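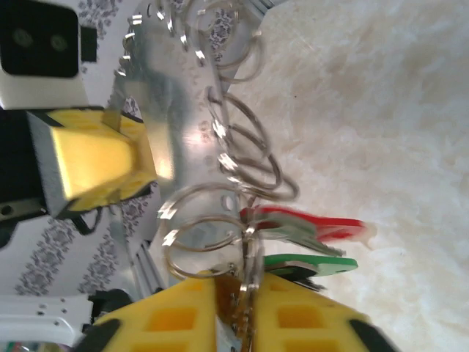 Section 3. Loading the key strip

Before you start: strip, split rings, your keys, tags. A coin or a dull butter knife for prying the rings. Not your thumbnail.

1. Lay the strip flat on a table. Wipe it down, it picks up fingerprints like crazy.

2. Pry open the first split ring, start it through a hole or over the edge, then turn until the whole coil has passed and it snaps closed. If there's a gap in the coil you bent it too far — swap it, don't squeeze it back with pliers.

3. Chain the next ring to the last one. Keep going down the strip. Leave the upper rings bare for now, you'll want them later for spares.

4. Keys go on the lower rings. One key per ring is best. Two is OK if the heads are thin.

5. Color heads: red for the front door, green for the shed or garage. That's how we do it at Trendeck, change it if you like but write it down somewere.

6. Tag goes on last, on its own ring, at the bottom. Write the number first and then attach it. Much harder the other way around.

7. Lift the strip by the top end and give it a shake. Anything that slides off wasn't closed all the way. Go back to step 2.

Note: tag numbers run up to 471 in the Arkordale book. Starting a new book? Begin at 800 so the two don't get mixed up.

Note: long-shank keys (old Clerska cabinets mostly) hang past the end of the strip and catch on drawers. Put them on the second ring from the bottom.

CAUTION: ring ends are sharp when open. Keep them away from kids and off the good table.

CAUTION: never put an address on a tag. Number only.

Taking a key off: same thing backwards. Hold the ring still and turn the key, its easier than turning the ring.

Spare rings and tags come in packs of 14 — ask Marina Lambrakis or Callum Laing at the front desk. Blank color heads are out till January.

Next: Section 4, Hanging the strip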